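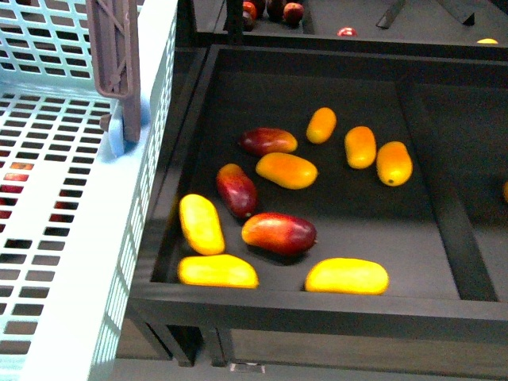

Mango-shaped fruit in a dark tray, with a light-blue crate alongside.

Section 3: Group chats, mentions and muting

Neltero treats a group chat as a room with a door. You decide who comes in, who gets to shout, and how often your phone rattles on the nightstand. Everything in this section applies to Neltero on phones and in a browser. If your workplace runs the Tenar add-on, your admin may have switched some of it off, usually the part you wanted.

Starting a group

1. Open Chats and tap the plus sign.
2. Pick at least 2 people. With one, Neltero calls it a conversation and won't let you name it.
3. Type a group name. It can be changed later by any member, and will be.
4. Tap Create. Everyone you picked gets a notice right away, so check the list before you tap.

Note: A single message can hold up to 3000 characters. Anything longer is sent as a text attachment, which your friends are free to leave unopened.

Mentioning people

1. Type @ and the first letters of the name.
2. Choose the person from the list. The name turns blue.
3. Finish the message and send it.

A mention gets through even when the person has muted the group. Typing @all does the same to everyone at once.

Caution: @all cannot be recalled. Deleting the message removes the text but leaves the notification sitting on every lock screen, which tends to make people more curious.

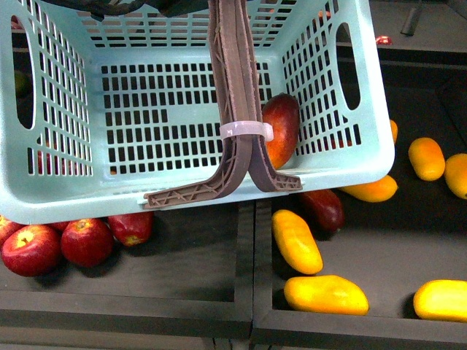

Group owners can limit @all to themselves under Group Settings > Mentions. We suggest doing this before December, when gift exchanges start and good judgment goes on vacation.

Muting a group

1. Press and hold the group in your chat list.
2. Tap Mute, then choose an hour, a day or Until I Say So.
3. To hide the unread badge as well, turn on Quiet Badge.

Other members can't see that you have muted them. They may work it out.

Note: If you moved over from Crichton, your old mute settings did not come with you. Set them again before you open the app in a meeting.

If something goes wrong

Error 1229 means the group is full. Remove a member or start a second group — Skollwood support can't raise the limit, however nicely you ask. If mentions stay black after you pick a name, update the app and sign in again.

Last updated June 5, 2024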